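Skaretum yellow rack review: four months in

I bought the Skaretum rack in May for the packing corner at our little parts shop, mostly because Bernadette Ó Ceallaigh had one at her place and wouldn't stop talking about it (she was right, annoyingly). It replaced a gray Brukden unit that had wobbled since the day we put it up. We went for the bright yellow, which I love! You can find it from anywhere in the building. 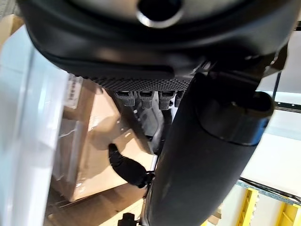 Does it need to be bolted to the wall?
Ours isn't, and it has stayed put fine with light stuff on it. If you're storing anything heavy up high, I'd bolt it.

Putting it together took me and Slamet one evening, with 2 breaks for coffee and one for arguing about which way the feet go. The instructions are all drawings, no words, and the drawing for the feet is tiny. Once the frame is square everything else slides in easily, and the yellow finish wipes clean with a damp cloth. It's shiny, so it does show fingerprints if you're fussy.
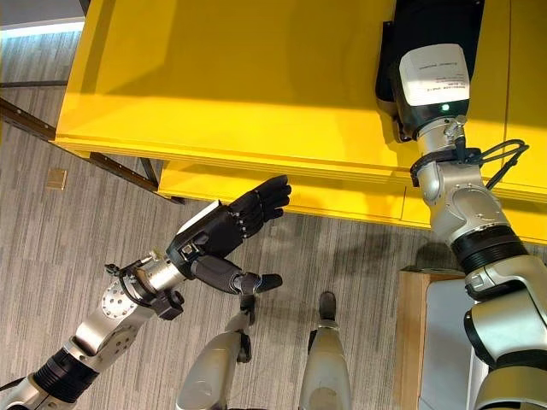
How it holds trays

We keep black plastic trays on the slanted shelf, and that's where this thing really earns its money. The slope means you can see what's in each tray without pulling it out, and you grab one and go. Saron wanted flat shelves and has come around – mostly. 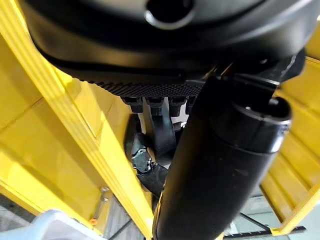

My one real gripe is the shelf depth. A bigger tray sticks out farther than I'd like, and I've caught my sleeve on one more than once. Another inch or so would have fixed it.

We stand a white plastic bin on the carpet right beside it for cardboard and any trays that are coming off the shelf. Cheap bin, nothing special, but the two work great together and you never have to walk across the room with your hands full.

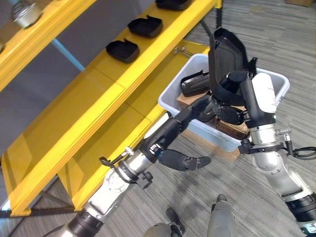 Price was 200 with the extra shelf, and shipping from Tjoa was quick. Rohani found a cheaper rack after we'd ordered, but it only came in beige, so no regrets. I'd knock off half a star for the shelf depth and another half for that feet drawing. Four out of five, and I'm ordering a second one for the back wall.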